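Holleck (working title) — progress report to Joly, December

Quick one, we're mid-shoot. Full accounts to follow.

Where we are
Series is 6 episodes of 26 minutes, as agreed. Scripts for one to four locked. Five is with Lucienne Texier, second draft, mostly the sister's storyline now and much better for it. Six still has no ending we all like. Sylvain Gautier wants the family to stay in the house, the writers want it sold. Decision before the read-through.

Casting done apart from the grandfather. Two names left, one has a theatre run until spring so probably the other.

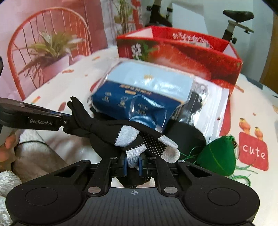

Filming: 11 days in the can. Kitchen and stairwell finished, school corridor half done. Lost most of a morning to noise from the road at Pikitz, will have to redub the bus stop argument. Child hours are tight — we can't go past 4.30pm with the younger two, so the dinner scenes are being split over two days each. Not ideal for continuty but it cuts together fine so far.

Money
On budget overall. Overspend of 2000 on location fees at Pikitz, covered from contingency. Music still unspent. Hundeck have quoted for the grade and the sound mix together, cheaper than seperately, would like your OK on that please.

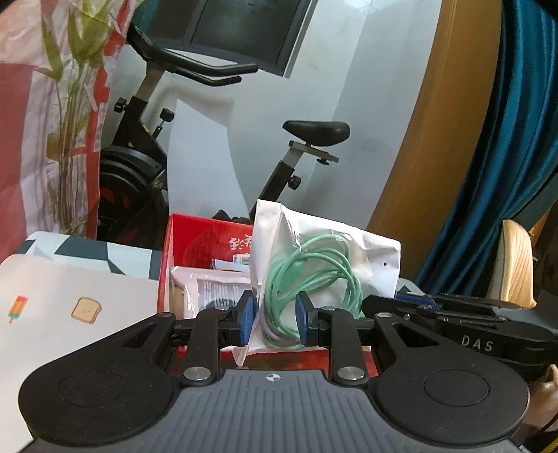
Next
Rough cut of episode one to you when the corridor scenes are finished. Title: Holleck tested badly with the younger group, they thought it was a crime show. Alternatives welcome. Need your notes on episode four as well, still waiting on those.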